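**Ticket 507: sync client keeps "resolving" conflicts on its own**
Status: reopened (again)
Product: Retden desktop client
Site: Vuvdale office

Reopening this because the fix that closed it doesn't look like a fix to me. The note says "cleared local cache, conflict no longer reproduces." I cleared the cache myself twice before I ever filed the ticket. It stopped reproducing for a while then too.

Symptoms, same as before:

- I edit a file in the shared folder and save it.
- The tray icon goes green.
- Some time later the file is back to the older version, same name, newer timestamp.
- No conflict copy is created, although the settings page says one always will be.

**Log, 30th April**

Restarted client. Green icon in under a minute. I don't put much weight on the green icon anymore.

Edited `budget-draft.ods`, saved, closed. Local size 113 KB. Web view also says 113 KB. So far so good.

Came back from lunch. Local size 109 KB, and my last edits are gone. The activity page says "Updated by this device." This device was locked with the lid shut.

Tried the same with the wireless off and a cable in, since Gravden support suggested "network instability." Same result. I'd like to know what kind of unstable network picks out the older copy every time.

Turned off the antivirus exclusion, then turned it back on. No difference either way.
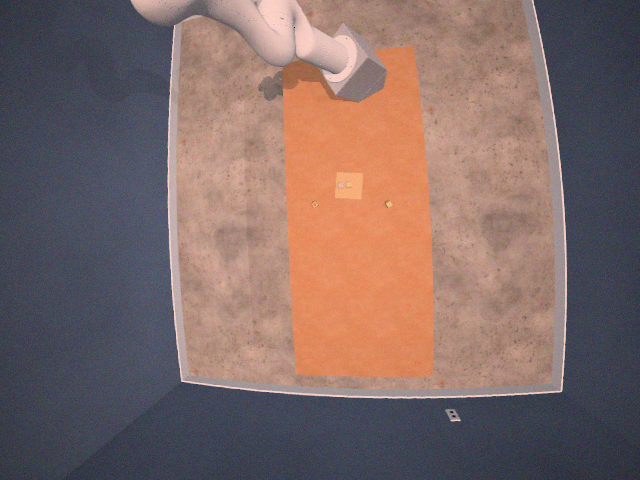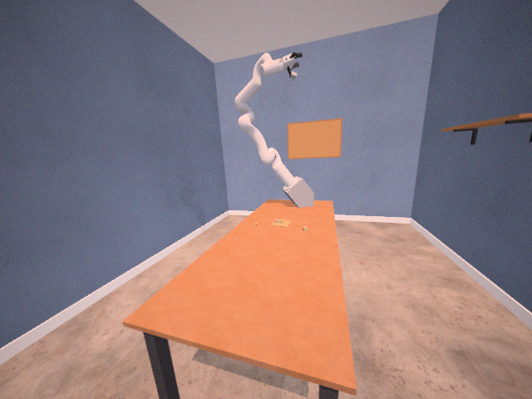
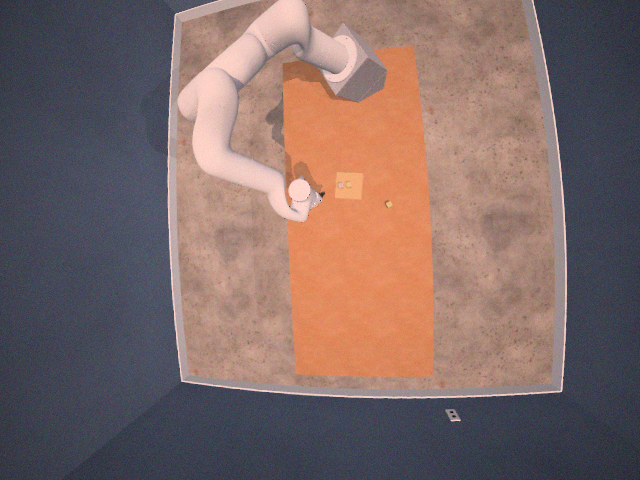
Gravden support replied that image files are never rewritten by the client once uploaded, and asked for the journal file from the profile directory instead.

Fine. Journal attached. It would have been useful to hear that in November, when the first ticket asked me to "try with different file types."

What I see in the journal, for what it's worth:

- 8 entries marked `merge-ok` for the budget file, none of which I asked for.
- Every one of them names the old Acheampong server as the source. We were told that server was retired before the move.
- The client settings list only the new server. There's no field where I could remove the old one even if I wanted to.

So my guess is that the client still has the old address stored somewhere, reaches it when it can, and treats whatever it finds there as the good copy. I could be wrong. I notice that "clear the cache" leaves the journal alone, which would explain why it seems to help and then doesn't.

**Workaround for now:** sync paused, files copied to the network drive by hand. Annoying, but nothing has reverted.

**What I need before this gets closed again**

1. Confirmation that the old server is off, from someone who has checked.
2. The supported way to reset the journal without losing pending uploads.
3. An explanation for the missing conflict copies. That part has been skipped in every reply so far.

Please don't send the reinstall link. I've done the reinstall. It kept the profile directory.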